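Visit notes: the Lyimo lab open afternoon, software track

Lyimo opened its manipulation lab to outside integrators for an afternoon in May, with a hardware track in one room and a software track in the other. I signed up for software. Our own group is due to replace its planning layer before the end of the year, and the invitation promised a look at a running stack instead of slides. There were slides as well, but they were short.

Araba Dogbe runs the controls group and led the first half. The lab's software is divided into three processes that share one clock. Dakedar is the motion planner. Stirnar is the perception service. Lolleo is the tool they use for recording, replay and inspection, and it is the one the staff spend most of their day in. All three are maintained in house. The planner and the perception service are restarted independently, and the arm controller keeps holding its last commanded position when either one goes away. Dogbe killed Stirnar from a terminal during the talk to show this. The arms held, the status page went yellow, and the service came back and resubscribed without anyone touching the planner.

The control loop came first. Commands leave Dakedar as short joint trajectories, which a separate real-time thread resamples and sends to the drives. A new trajectory may replace the old one at any sample, with position and velocity matched at the splice. They used to match acceleration too, but dropped it when they found the filter downstream was already removing the difference. I asked what happens when a trajectory arrives late. The thread checks the timestamp, discards the part that has already expired and splices into what remains. If nothing remains, it ramps to a stop along the current path. The ramp is tuned per joint, and the wrist joints get a much shorter one than the shoulder.

Dakedar itself is a sampling planner followed by an optimizer. The sampler is allowed up to 2000 nodes per query. If it has no path by then, it returns a failure with the nearest configuration it reached, and the task layer decides whether to retry with another grasp. Dogbe said that a larger limit of 4000 had been in use until last year and mostly produced slow failures. Queries that were going to succeed had nearly always done so well before the lower number. The optimizer then shortens the path and pushes it away from obstacles, with the table and the cell frame modeled as plain boxes and the cables modeled as swept volumes fixed to the links. The cable volumes are generous. In a two-arm cell this costs some reachable space, and the group considers that acceptable.

Coordination between arms is done by reservation. Each arm claims the volume it will sweep over the next segment, and the other arm plans against that claim as if it were solid. Claims are released progressively as the segment executes. This is simpler than planning for all joints together, and it does produce waiting. The inspection view in Lolleo draws the waits as gray bars, so an engineer can see at a glance which arm was blocked and by which claim. I would have liked to see a deadlock case, but the task layer breaks those by priority and the one Dogbe tried to provoke resolved too quickly to follow.

Wafula Langat took over for perception. Stirnar fuses the fixed cameras with a small camera at each wrist. The fixed views supply the coarse pose, and the wrist view refines it during approach. Langat spent most of his time on cylinders, which are a poor fit for a generic pose estimator. Rotation about the long axis is not observable on a plain cylinder and often does not matter for the grasp, so the estimator reports it with a very wide covariance and the grasp generator ignores it. What does matter is which end is which. For a battery the distinction comes from the color of the end and from the step in the casing, and the classifier is run only once the wrist camera is close enough to resolve the end. 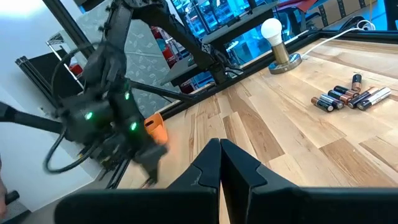

The harder problem is cells lying side by side. Segmentation tends to merge neighbors that touch along their length, and the merged mask yields one fat object with a confident and wrong axis. Stirnar handles this by checking the fitted radius against the known part. If the radius is out of range, the mask is split along its long direction and both halves are refitted. Standing parts go through a different branch, with a top-down fit to the circular end. A mixed group of standing and lying parts therefore exercises both branches, and Langat uses such groups as his regular check before a release.

His regression set currently holds 2904 recorded approaches. Every one of them is replayed through Lolleo against the candidate build, with the recorded joint states feeding the hand-eye transform. A build is rejected if any approach that passed under the previous release now ends with a pose error above the grasp tolerance. The average is reported but has no vote. I thought this strict — one bad label can hold up a release — and Langat agreed that it had. Labels can be disputed, and a disputed one goes to a second person before it is changed.

Calibration took up the last part of the visit. The hand-eye transform is re-estimated from 11 poses at the start of each shift. The result is compared with the previous one, and a jump larger than the configured limit blocks motion until somebody signs it off in the tool. Clock offsets between cameras and drives are estimated in the same routine, by correlating image motion with joint velocity.

Points I noted for our own work: splice by timestamp, cap the sampler lower than feels comfortable, and keep the replay tool separate from the services it inspects. Dogbe has offered to send the message definitions for the reservation scheme. I still need to ask whether a claim can be shortened after it has been granted, as the documentation handed out at the door does not say.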